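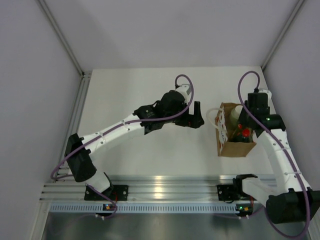 Bagging cell 2 at Flemura went onto the regular shift in March. Notes from the packing side, for anyone planning the same. 1/6

Two arms on one rail, paper carrier bags with rope handles, bottles going in upright. The bags are the hard part. A side panel folds in and the gripper ends up against a bottle cap. 2/6

Before the cell, each packer did the whole order: pick, bag, label, tote. Now one person feeds bags and clears faults for the cell, and the others work the odd sizes by hand. 3/6

Last full shift: 512 bags, 16 stops. 9 of the stops were handles in the way. Eskildsen supplies the bags and is sending a batch with shorter rope. 4/6

No jobs cut so far. The job did change. Less lifting, more standing and watching, and the fault log is now part of the packer's work. It wasn't in the pay grade when we started. It is under review. 5/6

Standevier's training covers restart and gripper swap. It does not cover reading the joint errors, so we wrote our own sheet. Borkemberg site gets a copy before their install. 6/6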